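TV Series Help > Drama and Mystery > Renewals and Air Dates

Is there going to be a third season of Willora?

posted by grosano_64

I finished season two of Willora last night and it stops right in the middle of the lighthouse case. The sister is missing, the inspector has handed in her badge, and then the credits roll. I looked on the network's page and it still says "returning soon," but it said that back in December too. Does anyone know if it has been renewed? Also, is the Christmas special supposed to be watched before or after season two? My streaming app lists it at the very end, but the inspector still has her old car in it.

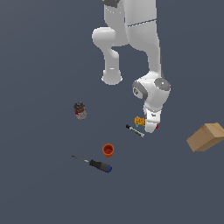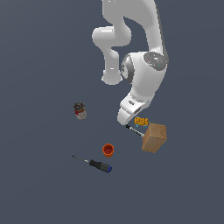
Both pictures: white robot arm, computer render

I'm in the US and I get the show through the Sultel add-on, if that matters. I don't mind waiting, I would just like to know if there is something to wait for.

33 people found this useful

Reply from teapot_and_clues

Yes, it has been renewed. The production company put out a short notice in the spring saying a third season was ordered, eight episodes this time instead of six. There is no air date yet. Season one came out in the fall and season two took well over a year after that, so I would not expect anything soon.

The special goes between the two seasons. It was made before season two and shown at Christmas, but a lot of apps put specials in their own section at the bottom and people miss it. You should watch it before episode one of season two. It explains why the inspector and the doctor aren't speaking, and it's the only time we meet her father. If you have already seen season two it won't spoil anything, you will just know how some of it turns out.

As for the cast, the inspector and the sergeant are both confirmed. The notice did not mention the actor who plays the vicar. That could mean he is gone or it could mean they only listed the two leads. I have seen people on other boards say he left for a stage job – I have not found a source for that.

104 people found this useful

Reply from Ong

Season 2 was not as good as season 1 anyway. Too much of the harbor and not enough of the cases. I'd still watch a third.

Reply from latenight_rewatcher

Adding to the first answer about Sultel. The add-on had season two several weeks behind the UK broadcast, and the special was missing from it completely for the first few months. If yours has the special now, then they have fixed that.

You can turn on an alert for new episodes. Open the show's page in the app, go to More, then Follow. It sends an email when the first episode is up. Mine went to the junk folder, so check there.

One correction: the order was for eight episodes, but the last two are a single story shown in two parts, the same way they did the lighthouse case. I would save those for one evening.

This page has been viewed 1,017 times. Replies are open.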